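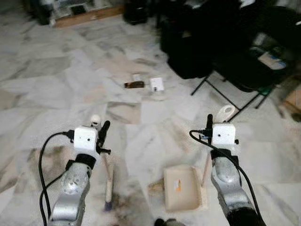
Can a robot sweep the floor yet?

Sometimes, slowly, and it helps if you aren't in a hurry to walk across it.

We don't mean the flat round kind that bumps around under the couch. Those have been at it for years. We mean a robot with two arms that picks up the same broom you've been avoiding since breakfast.

Sweeping into a dustpan sounds like the easiest job in the house. Try it one-handed and you'll see the trouble. One hand has to hold the pan flat on the floor. The other has to push the dirt toward it, and the two have to agree about where to meet. Your brain handles all of this while you think about lunch. A robot has to work out every bit of it: how hard to squeeze the handle, how low to hold the bristles, and which specks are dirt and which are just the pattern in the stone. A marble floor, with all its gray streaks, is a mean trick to play on a machine.

Denise Bunting teaches robots chores at a workshop called Viluvar. She keeps a notebook of practice sweeps, and last September it reached number 813. "Number 307 was very good," she says. "Number 308 swept everything behind the door."
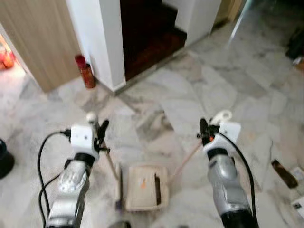 HOME HELPERS: THE TRICKY BITS

Grip. Your hand has skin that feels a broom start to slip. Plenty of robot grippers have two stiff fingers and not much feeling in them, so a thin stick can twist around without the robot noticing.

The last line of dust. You know the one. It sits at the lip of the pan and refuses to go in. Grown-ups have been fighting it for centuries, and robots haven't found the secret either.

Surprises. Move the pan a little and a person just reaches a little farther. A robot that has learned one exact movement may carefully sweep the place where the pan used to be.

What about other jobs? Robots in factories are very good at doing one thing over and over, as long as the parts turn up in the same spot. Shops and houses are harder. Somebody leaves a bag on the floor, or a sock, or a little brother.

So robots can do bits of some chores, on some days, with a person nearby to help. Adel Shawky, who works with Denise, is asked by nearly every class that visits when a robot will clean their bedrooms. He asks them what's on the floor in there. Then he tells them to start without it.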